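Protokoll Gruppentreffen Greifen & Simulation, Mai

Protokoll: ich (Povilas Stankevičius), wie immer mitgetippt und danach nur halb aufgeräumt. Wer sich falsch wiedergegeben fühlt, bitte einfach direkt im Wiki ändern!
Beginn 10:15, Raum Urmont

TOP 1: Stand Poveck

Kurz zum Einstieg für die beiden Neuen: Poveck ist unsere Methode, mit der wir aus simulierten Bildern der Handkamera vorhersagen, wo die Finger relativ zum Objekt stehen. Gelernt wird nur auf gerenderten Bildern, ausgewertet bisher auch. Der aktuelle Datensatz hat 2966 Episoden, davon 1048 mit dem flachen schwarzen Gerät auf dem Holztisch. Das ist nach wie vor unser Sorgenkind, und darum ging es dann auch fast die ganze Sitzung (tut mir leid für alle, die wegen der Reisekosten da waren).

Ich habe die Bilder an die Wand geworfen und wir haben erst mal eine Weile über Schatten geredet. Auf der Holzmaserung liegt der Schatten so weich, dass das Netz die Objektkante gern ein Stück nach außen schiebt. Bei hellen Objekten passiert das kaum. Bei einem dunklen Gerät neben einem dunklen Schatten eben schon, und dann stimmt die geschätzte Breite nicht mehr. 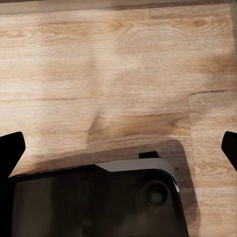 Einwand aus der Runde: Vielleicht liegt es gar nicht am Schatten, sondern an der Auflösung der Textur. Habe ich mir auch überlegt und deshalb 3 Varianten gerechnet — Schatten normal, Schatten aus, Schatten an mit einfarbigem Tisch. Ohne Schatten verschwindet der Versatz fast ganz. Mit einfarbigem Tisch bleibt er. Damit ist die Textur für mich raus, aber der Wunsch war, das noch mit anderen Startwerten zu wiederholen, bevor wir es irgendwo hinschreiben. Finde ich fair, mache ich.

Dann kam die Frage, warum wir die Schatten nicht einfach weglassen. Da waren wir uns ziemlich schnell einig: Wenn wir irgendwann auf echte Bilder wollen, holt uns das sofort wieder ein. Also lieber variieren, und zwar Lichtrichtung und Weichheit getrennt, damit man hinterher noch sieht, was davon geholfen hat.

TOP 2: Spiegelungen

Das war der lebhaftere Teil! Auf der glänzenden Fläche gibt es schwache graue Reflexe, und Poveck reagiert darauf empfindlicher, als ich gedacht hätte. In 22 Episoden springt die Vorhersage von einem Zeitschritt zum nächsten, obwohl sich die Fingerstellung kaum ändert. Ich habe die alle von Hand durchgeklickt (ein Nachmittag, den ich gern zurückhätte). 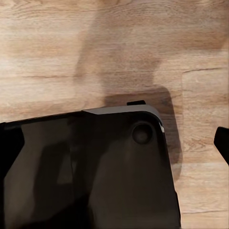
Vorschlag war, zusätzlich zum Farbbild die Tiefe aus dem Renderer mitzugeben. Dagegen spricht, dass wir dann nicht mehr mit Rana vergleichen können, das ja rein auf Farbe läuft. Längeres Hin und Her. Ergebnis: Wir trainieren beides, in die Haupttabelle kommt aber nur die Farbvariante, und die mit Tiefe wandert in den Anhang.

Noch eine Idee, die ich mag: den Glanz des Materials pro Episode zufällig ziehen, von matt bis spiegelnd. Nulon kann das angeblich schon seit dem letzten Update, man muss es nur in der Konfiguration freischalten. Ich schaue nach, ob das auch ohne komplettes Neurendern geht. Falls nicht, reden wir noch mal über Rechenzeit.

TOP 3: Text

Der Abschnitt zur Methode steht, der zu den Ergebnissen hat noch Löcher. Mehrfach gewünscht wurde eine ehrliche Liste der Fehlschläge mit Bildern, am besten direkt hinter der Tabelle. Außerdem nennen wir die Kameraansicht mal »Handansicht« und mal »Draufsicht«, das wird überall Handansicht. Die Einleitung ist zu lang, da kürze ich — wer an einem Satz hängt, bitte vorher melden.

Offen bzw. zu tun
Schattenvarianten mit neuen Startwerten wiederholen: Povilas
Glanz in Nulon prüfen: Povilas
Training mit und ohne Tiefe anstoßen, sobald die Knoten frei sind
Die auffälligen Episoden in einen eigenen Ordner, Lesezugriff für alle
Reisekosten: verschoben, stehen nächstes Mal ganz oben

Ende 11:40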